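4.3 失敗の話：カップを放さないアーム

さて、ここからはうまくいかなかった話です。成功率の表だけ見ると Alano はなかなか優秀に見えるのですが、私がいちばん時間を取られたのは、表の隅に「その他」とまとめてしまった失敗でした。せっかくなので、ここで少し長めに書かせてください。

課題そのものは単純で、シミュレーション上のキッチンで、アイランドの天板にある物を順に片づけるだけです。方策は前節の Alano、物理エンジン側の設定は Ferard の既定値をほぼそのまま使いました。全500試行のうち、失敗は161試行。その中の93試行が、容器を天板の近くまで下ろしたのに指を開かない、という同じ型の失敗でした（正直、集計するまでこんなに偏っているとは思っていませんでした！）。

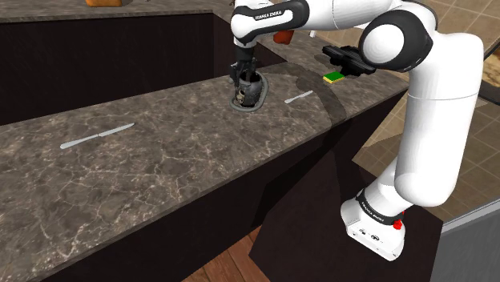

図7　片づけ課題の一場面。グリッパがマグ形の容器を挟み、楕円形のマットの付近に保持している。天板にはナイフとスポンジも見える。

最初に疑ったのは接触判定です。容器の底が天板に着いたかどうかを、方策は手首にかかる力の変化から推定しています。ところが図7のように容器の中に別の物が入っていると、その中身がわずかに揺れて、力の値がなかなか落ち着きません。方策のほうは「まだ着いていない」と判断して下げ続け、指は閉じたまま。ログを見ると、手先の目標位置が天板の内側にまで潜り込んでいて、さすがに声が出ました。実機だったら容器か天板、どちらかが傷んでいたはずです。

次に疑ったのがマットでした。Tang 形式で読み込んだ物体は、見た目の形状と衝突形状が別々に登録されます。調べてみたら、マットの衝突形状が見た目より少し厚い！　つまり容器は、方策が想定する高さより手前で止まっていたわけです。これは共同研究者の Waqas Marwat が、昼休みにメッシュを重ねて表示していて見つけてくれました。私は三週間ずっと力のグラフばかり眺めていたので、かなり悔しかったです。

対策は2つ入れました。1つ目は、力の値に移動平均をかけて、中身の揺れで判定が引っぱられないようにすること。2つ目は、目標位置と実際の手先位置の差が閾値を超えたら下降を止めて、人の確認を待つ安全停止です。後者は Alance の監視モジュールに数行足しただけなのですが、潜り込みはこれで止められるようになりました。ただし、停止したあとに自力で置き直す動作はまだ実装していません。マットの衝突形状の修正も手作業で、ほかの物体に同じずれがないかどうかは未確認のままです。置き直しの動作については、5節の実機への移行とあわせて扱います。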